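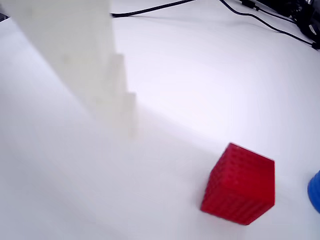

A red cube waiting on the bench at the Brerngate open day.
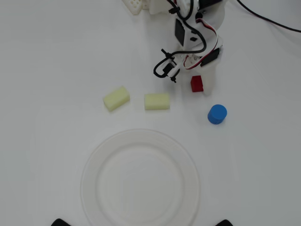 2 min read

I went to the Brerngate open day on a Friday in August, mostly to see the small arms. The big welding cells were behind glass at the far end and had the longest queue. The table-top arms were by the side door, and you could stand next to them for as long as you liked.

The stand was run by Plikik, who sell kits to colleges. The arm was white plastic with black servo motors, and the wiring ran down the outside where you could follow it. On the table were a red cube, a blue cylinder, two yellow sponges and a plate. The job was to put things on the plate. We were told the arm had been trained on 700 practice runs, and that the firm wanted 1,000 before it would let a college try the same task.

I have been to a good many of these days and most are run like a theatre show. The machine does its one trick, people clap, and the next group is let in. I think this is a mistake, and I think Brerngate got it right by letting the Plikik table run all afternoon with no commentary. In the 38 minutes I stood there the arm missed the cube more than once. It closed on air, backed off and had another go. One sponge went on to the plate at the second try and the other was pushed along the table until somebody pressed stop.

A man beside me said he could have done the lot in ten seconds. He could, and so could his grandson. But he stayed, and he began asking why the sponge was harder than the cube, and he got a straight answer: it squashes, and the arm has no feeling in its fingers. I learned more from that than from the printed boards.

The Magaña stand across the aisle had a polished film on a loop and a machine that was switched off. The Sterska people had a working conveyor, but you had to book a slot and it lasted 2 minutes. I don't blame either firm. A failed pick in front of a buyer costs money. Still, the public are going to be asked to work beside this equipment, and they should see it on an ordinary afternoon, getting things wrong at the speed it normally gets them wrong.

I would ask for two changes next year. Put a stool or two by the tables, as some of us can't stand that long. And write the number of tries and the number of misses on a board where everyone can read it. The staff had the figures on a laptop and were quite willing to share them, but you had to ask.

The car park was full by eleven, so go by bus if you can.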